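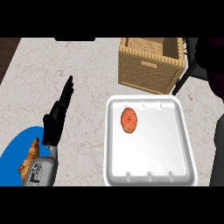
A tray, a wicker basket and one of our robot arms in a simulated room

About Fitorach

Fitorach plans and installs automation for kitchens and food packing rooms. The company was formed when two firms, Elico and Chuensuk, joined their engineering and catering services. It now employs 134 people across 2 sites, with its head office in Andotport.

Our clients are canteens, bakeries and producers of chilled meals. Most come to us with the same difficulty: the placing of food into trays is repeated for hours at a time, and it is hard to keep people in that work. Our arms take over part of this task. Every layout is first tried in simulation, and the staff of the client are invited to comment before any equipment is ordered.

Automation changes the working day, and Fitorach treats this as part of each project. Before installation we meet the teams concerned and agree in writing which duties will pass to the machine and which will remain with them. Employees who previously filled trays are commonly trained to set up the line, check portions and deal with stoppages. Training takes place in paid hours and lasts some 7 weeks. Shift patterns and breaks are reviewed with the client at the end of that period.

Any member of staff may stop an arm at any time and is not required to give a reason. Records of stoppages are used to improve the equipment and are not used to assess individuals.

Visits to the Andotport training kitchen can be arranged through the client services office, which is open until 5 pm.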